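Ultley Wasp and Hornet Call-out Records: README

Release 3, November 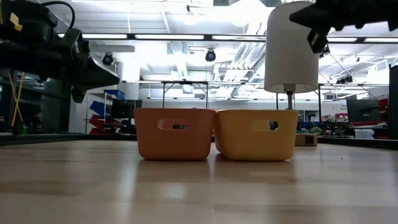 Figure 1. Open plastic bins side by side on a wooden table.

Summary

This release holds 323 records of call-outs to wasp and hornet nests in and near Ultley. Each record covers one visit to one address. The records were typed up from the paper job sheets of Trodar, a pest control firm, and checked by Pongsak Kaewkla, who also maintains the files. The work was paid for by Watis.

The data is meant for people who study where wasps nest in and on houses, how long treatment takes, and how often a second visit is needed. It has also been used to plan staffing over the summer months.

Contents of the release

visits.csv: one row per visit, the main table
sites.csv: one row per address, with building type and age band
codes.csv: the full list of nest position codes and their meanings
changes.txt: what was altered between releases
sheet_blank.pdf: a blank copy of the job sheet

All tables are comma-separated, UTF-8, with a header row. Text fields that contain a comma are in double quotes. Line endings are Unix style from release 3 onwards; the two earlier releases mixed both kinds, and some import scripts failed on them.

Fields in visits.csv

visit_id: whole number, unique, never reused
site_id: matches site_id in sites.csv
month: month of the visit, 1 to 12
call_hour: hour in which the call was logged, 24-hour clock
species: wasp, hornet, bee or unknown
position: nest position code, see codes.csv
height_m: height of the nest entrance above ground, in metres
nest_size: small, medium or large, as judged by the technician
action: treated, removed, left or referred
minutes: time on site, to the nearest five minutes
repeat: yes if an earlier visit to the same nest is in the table
notes: free text, edited as described below

An empty cell means the technician left that part of the sheet blank. Zero is a real value and is used only in height_m, for nests in the ground.

Nest position codes

There are 18 position codes. The ones that cause most questions are these.

SOF: soffit or eaves, entrance visible from outside
LOF: loft space, entrance may or may not be known
CAV: wall cavity, usually entered through an air brick or a gap in the mortar
GRD: ground nest, including banks and rockeries
SHD: shed, garage or other outbuilding, any part of it
OTH: anything not listed, with the detail given in notes

A nest in the roof of a shed is SHD and is never LOF. Nests found in compost heaps were coded OTH in release 1 and have had their own code, CMP, since release 2. Old rows have been recoded where the notes allowed it.

How the records were made

Technicians filled in the job sheet on site. Sheets were typed up at the office by one person and read back against the paper by a second. Where the two did not agree, the paper sheet was taken as correct, even if the value looked unlikely. Values that looked unlikely are kept and listed in changes.txt.

Species was judged by eye. No specimens were kept, so the difference between common wasps and German wasps is not recorded. Early sheets use "hornet" for any large wasp, and a few of those rows are probably queens of the ordinary kind. Treat hornet counts with care.

Bees

The firm does not treat honey bees or bumblebees. Where a caller reported wasps and the technician found bees, the row is kept with species set to bee and action set to left or referred. Referred means that the caller was given the number of the Rivadeneira apiary. The data does not show whether a swarm was later collected.

Mason bees in old brickwork are recorded as bee with position CAV. They should be filtered out before any count of cavity nests:

species != "bee"

Editing of notes

Names, phone numbers and vehicle registrations were taken out of the notes field and replaced with a dash. House numbers and street names do not appear anywhere in the release. Site location is given only as one of 6 zones, which follow the firm's own round map and do not match ward or postcode boundaries. A sketch of the zones can be had on request.

Remarks on pets were left in. Remarks on medical matters, such as an allergy to stings, were removed along with any mention that such a remark existed.

Known problems

The repeat field depends on the caller giving the same address in the same form. Flats in one building sometimes share a site_id and sometimes do not. Over half of the blank height_m cells are for loft nests, where the entrance was not found.

The minutes field includes time spent talking to the customer and putting up ladders. It does not include travel. Where two technicians attended, the figure is for the visit and has not been doubled.

nest_size has no fixed limits behind it. Two technicians may use "medium" differently. The blank sheet gives "golf ball", "melon" and "larger" as hints, but those words were added to the sheet part way through the period, and there is no field to say which version was used.

Calls made outside office hours went to an answering machine and were logged the next morning. This gives a false peak in call_hour at 8.

The table covers paid visits only. Nests that people dealt with themselves, or ignored, are not here, and no estimate of the total number of nests in the district should be drawn from it.

Loading the data

Read visit_id and site_id as text if your software strips leading zeros. The position field should be read as a category. Join on site_id; every visit has a matching site, but a small number of sites have no visit left after duplicates were dropped.

Terms of use

The files may be copied, changed and shared for any purpose, provided the source is named. The blank job sheet belongs to Trodar and may be reused with the firm's name removed. No attempt should be made to link records to households.

Suggested wording for a reference:

Ultley Wasp and Hornet Call-out Records, release 3. Maintained by P. Kaewkla.

Changes since release 2

Line endings made uniform.
CMP applied to older rows.
Duplicate visits dropped where two copies of one sheet had been typed up.
building_age in sites.csv renamed age_band.
Spelling of "soffit" corrected in codes.csv.

Corrections

Send corrections to the maintainer with the visit_id and the field name. Please do not send whole edited tables, as they cannot be merged.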